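Boltard Fold-Out City Map of Zernham, third edition: a review

I bought this one in June, before five days of wandering about Zernham on foot, and it has hardly been out of my coat pocket since.

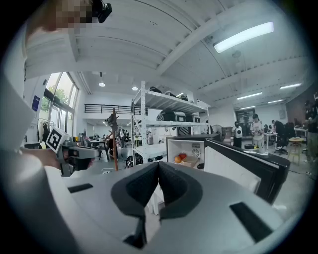
Doesn't the third edition still show the old ward lines, though? A reader signing as Jultorden asked me that under my last post, adding that the second edition had put the whole of the harbour in the wrong ward and that it took a trip to the town hall to sort out.

Well, I'm happy to say the harbour is back where it belongs! The ward boundaries have been redrawn in a soft purple dash, and you can follow them street by street, even through the old town where they wriggle about so much (one of them goes down the middle of a bakery, as far as I can tell). There are 48 districts marked, each with its name in a decent-sized type, and the index on the back lists 529 streets, squares and stairways. I looked up every address I've stayed at over the years and only missed one, a tiny court behind the fish market.

What I like best is the little panel explaining how the city came to be joined up with the villages across the river. It's only a few paragraphs, but it cleared up something that had puzzled me for ages, namely why there are two Church Streets and two Mill Lanes, and why the post still treats them as separate towns.

Now for the grumbles. The paper is thin along the folds and mine has a small tear already, right across the railway station. The tram lines are printed in a grey so pale that I had to hold the thing under a lamp to read them in the evening. And the northern suburbs are squeezed into an inset at a different scale, so a walk that looks like a gentle stroll can turn into a proper hike.

I also own the Morikawa pocket atlas, and for driving I'd still reach for that, with its spiral binding and bigger junctions. For walking, and for anyone who enjoys knowing which district they're standing in, the Boltard is the one I pack. Mine is getting some tape along the folds before the next trip.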